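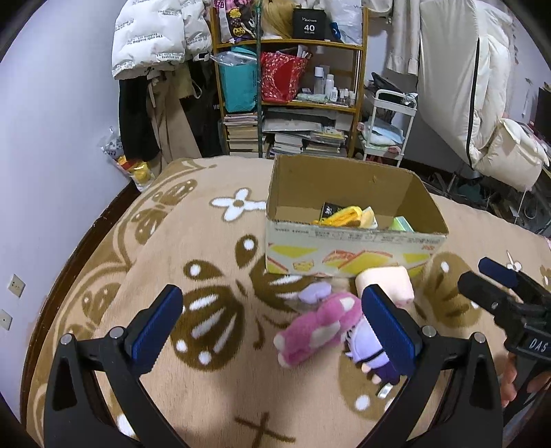

Threads > Robotics > Grippers and hands

Print this thread | E-mail this thread

1/ Okay, I promised a few of you a proper write-up on the two finger pad sets I've been going back and forth on since December, so get comfortable, because I can't tell a short story to save my life. Plain pads versus ridged pads, on hand-held grippers, picking up soft things.

2/ Why soft things? Mostly because everybody tests on blocks and cups, and blocks and cups are lovely and polite. A plush toy squishes and rolls, and its ears get caught where you don't want them. If a pad can handle a plush toy, I start to trust it (a little).

3/ The plain set is the Gralla one, smooth and quite firm. The ridged set is the blue Vellix one, and it bolts on near the fingertips. Swapping them is a ten-minute job if you have the right hex key and a forty-minute job if, like me, you put the hex key somewhere safe.

4/ I logged 628 picks in all, split evenly between the two sets. Same toys, same blanket, same tired arms. A pick only counted if the toy went up, over and into the box without me nudging it back with my knee. I was strict about the knee.

5/ Out of all that, the plain pads dropped 134. I expected some trouble but that's a lot of plush on the blanket! The ridged ones dropped 95, which made me very happy for an evening, until I read through my notes and saw where those drops came from.

6/ Nearly all of the ridged drops were on a toy that had been grabbed by a loose bit: an ear, a sleeve, a tuft of hair. The ridges hold the loose bit just fine and then the rest of the toy swings like a church bell. With plain pads it slides out early, and you can go right back in for a better hold.

7/ So if you tend to go for the body, get the ridged ones, I'd say. If you're a snatcher (I'm a snatcher, I've made my peace with it), you'll want to slow down that last inch whichever set you buy.

8/ A word about the blanket, because somebody always asks. A thick plush blanket is a hard surface to pick from. The fingers sink in and come up with a fold of it along with the toy. Pressing down less helped more than any pad did. I hover, close slowly, then lift.

9/ Tracking was the other half of my month. I ran the Ventura controller first and then switched to Kastum, and for me Kastum kept its place better when I turned my wrist a long way over. Ventura has the friendlier menus by a mile, though, and I do miss them.

10/ With two grippers going, leave yourself more room than you think you need. My two bump knuckles over the box constantly, and every bump shows up in the recording as a funny little hiccup. I have 1,996 clips on the drive now and I can find the hiccups with my eyes half shut.

11/ Things I haven't tried yet: the ridged pads on something slippery like a snack packet, and one plain pad paired with one ridged pad on the same gripper. A reader wrote in to say the mixed pair is her favorite for socks, and I believe her completely, and I'm a bit jealous I didn't think of it.

12/ The ridged set stays on for now. I'll do packets next, and after that maybe a scarf, if I can find one I don't mind stretching. If you've got numbers of your own, even scribbled ones, send them over, I read every one with my coffee.

Print this thread | E-mail this thread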